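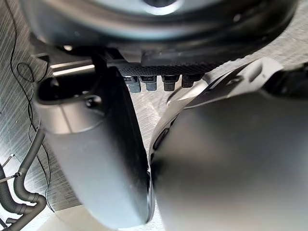 ## Stainless steel without the smears

Wipe with the grain. Going across it only moves the grease somewhere you'll notice later, usually when visitors come.

- Washing-up liquid first, one drop in warm water. More than that and you'll be rinsing till April.
- Dry at once with an old tea towel, washed without softener.
- Baby oil for fingerprints: 2 drops on a cloth, for a whole fridge door. Oi-ling Choi used a capful and couldn't open hers.
- Limescale round the taps gets a vinegar-soaked rag for 20 minutes, then a good rinse.

Keep wire wool well away. Scratches are permanent – so is the memory of who made them.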